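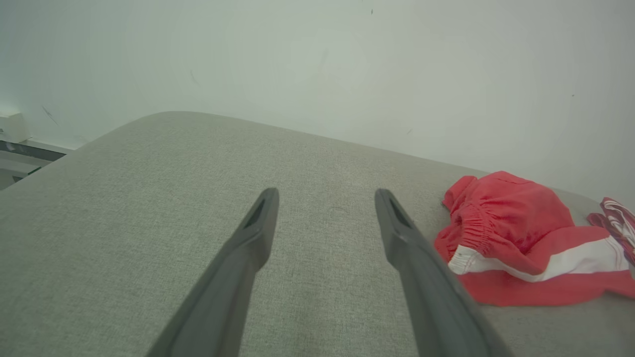
Aug 31, 2023
Upholstery bench, Rulberg

Job 2714, lounge seating for the Flirnine reading room. Continuing from the strip-down notes. Webbing and seat foam today, fabric layout started, back cushions not touched.

Frame first. Corner blocks on the long unit had let go at the back rail, both ends. Old glue came off in flakes with a chisel held flat, no need for heat. Cleaned to bare wood, dry fitted, glued and screwed. The rail had taken a slight bow, which pulled straight under the clamps, and I left it clamped over lunch and then for the rest of the day. Front rail sound. Arms sound, although the left arm has a split running along the grain from an old staple line. Worked thin glue into it with a strip of card and bound it with tape. Check that tomorrow before anything is stapled near it. If it has opened again it gets a patch on the inside face.

The staple line on the underside had been put in at least twice, probably by different people, going by the crown widths. Some of the wood between staples is chewed to the point where it will not hold. Filled the worst of it with glue and hardwood slivers, trimmed flush. The new line can go slightly inboard of the old one, where the rail is still clean. The dust cover will need to be cut with that in mind, so do not use the old cover as a pattern.

Webbing. Old elastic webbing was dead. It stretched by hand and stayed stretched. The replacement is the Atanasov heavy grade, off the roll that came in May. Ran the side-to-side strips first and then wove the front-to-back ones. Tension set by marking each strip relaxed and pulling to the mark, same proportion every time. I did the first strip by feel and then measured it against the second and it was noticeably slacker, so it came out and was redone. Feel is not good enough on a long seat, where one soft strip shows up as a dip as soon as the fabric has relaxed.

Note for anyone using the same roll: the inner end has a crease that will not come out. Cut back past it. The crease makes the strip fold under the staples and the edge starts to fray there.

Strips closer together at the front third of the seat than at the back. The old spacing was even all the way and the failure was all at the front, where people sit down hard and then slide back. The strip nearest the front rail is set back from it by a strip width so that the foam edge bears on wood and not on webbing.

Foam. Finished seat depth is 445 mm, measured from the front face of the rail to the face of the inside back. The old foam was short of this and somebody had packed the gap with wadding, which had migrated to one end. Cut the new foam full, with a small allowance so it sits under light compression in both directions. Electric knife, with the base plate kept flat against the guide. The cut wandered on the first pass because the foam was hanging off the end of the bench. Supported it on the second trestle and the next cut was square.

The core is the firm grade with a softer topper. Considered a single block of medium, which is less work and has no glue line, but the previous seat was a single block and it had compressed under the usual sitting positions and nowhere else. A firm core under a thin soft layer should even that out. Glued with spray adhesive on both faces, left to tack, then laid down from the center outward. Kept adhesive back from the edges. Where it gets to the edge it cures stiff and can be felt through the fabric as a ridge.

Front edge rounded over by gluing the top corner down to the face of the core. Did this in short lengths. Pinching a long length in one go gives a wavy nose. There is one flat spot near the right end that I am not fully happy with. Wadding will probably hide it. If it does not, a sliver of topper foam feathered at both sides will.

Wadding over the whole seat, torn at the edges and not cut, so that the thickness fades out. A cut edge prints through a plain weave. Light spray only, on the foam and not on the wadding.

Fabric. The client has chosen the Inow plain weave in light gray. It is a flat cloth with no pile, so there is no nap to match, but it does have a direction. Under the raking light from the side window the warp and weft reflect differently, and a panel turned through a right angle looks like a different dye lot. I chalked an arrow on the back of every panel before cutting. All arrows run front to back on the seat and top to bottom on the inside back, inside arms and outside arms.

Checked the cloth over the full length on the table before marking out. Found three faults: a slub, a short pulled weft thread, and a faint soiled line where the cloth had been folded at the end of the roll. The slub and the line fall in waste. The pulled thread can be placed on the underside return of the outside back if the layout is shifted along. Marked each one with a tailor's tack at the selvage, because chalk rubs off in handling.

Stretch test on an offcut. Very little give along the warp, more across the weft, and slow to recover across the weft. This matters for the seat. If the weft runs side to side and the cover is pulled only moderately in that direction it will bag within a few months of use. Plan is to pull firmly side to side first, temporary tacks, leave it overnight, then pull again before the final staples. Front to back needs only enough to take out the slack.

Seam test, also on offcuts. The cloth frays fast once cut. Within a short time of handling, the raw edge had lost several threads. Tried a plain seam with the usual allowance, a plain seam with the edges overlocked first, and a topstitched seam. Pulled each by hand across a bench edge. The plain seam began to slip, with the needle holes opening into visible slots. Overlocked was better. Topstitched held with no visible opening, but it changes the look, and the drawing shows plain seams.

Decision: overlock everything as soon as it is cut, widen the allowance, and shorten the stitch a little. Back the inside back seams with a strip of cotton tape where they cross the top rail, since that is where the cloth will be under most strain. No topstitch unless the client asks. Needle changed down one size after the first run because the larger one was leaving a line of marks that did not close up. Bobbin tension left alone.

Iron test. Steam is fine from the back through a cloth. Direct from the front it leaves a shine that brushing only partly removes. Keep the iron off the face, including for chalk marks. Chalk brushes out dry. Blue chalk leaves a trace, so white only, even though it is hard to see on this gray.

Water spotting. Put a drop of tap water on an offcut and let it dry at room temperature. It left a faint ring, visible at a low angle. A second offcut was dampened evenly with a sponge from seam to seam and dried with no ring. This should go in the care note that goes back with the furniture: clean the full panel, do not dab at one spot.

Cutting. Seat and inside back panels cut. Arms marked, not cut. I want to see the seat cover on before committing to the arm height, as the new foam sits higher than the old and the line where the arm meets the seat will move up. The old arm panels are pinned to the board by the door for reference on shape only.

Consumption so far is about 2 m over what was allowed on the estimate, nearly all of it from keeping every panel in one direction. Enough left on the roll to finish, including piping cut on the bias, but not enough to recut a large panel. Measure again before cutting the outside back.

Tools. The pneumatic stapler is double firing when the line pressure is high. Turned the regulator down and it behaved, though on the hard rail some staples now stand proud and have to be set with a hammer. Needs a new trigger valve. Long shears want sharpening; they are folding the cloth at the tips.

Open for tomorrow:

Unclamp back rail, check it is straight against the long rule.
Look at the arm split under load.
Calico over the seat before the top cover, to see the flat spot properly.
Overlock the cut panels before doing anything else with them.
Ask Flirnine whether the glides should be felt or hard plastic. The order sheet says felt, the floor plan says carpet.
Order black dust cover cloth, there is only a narrow end left.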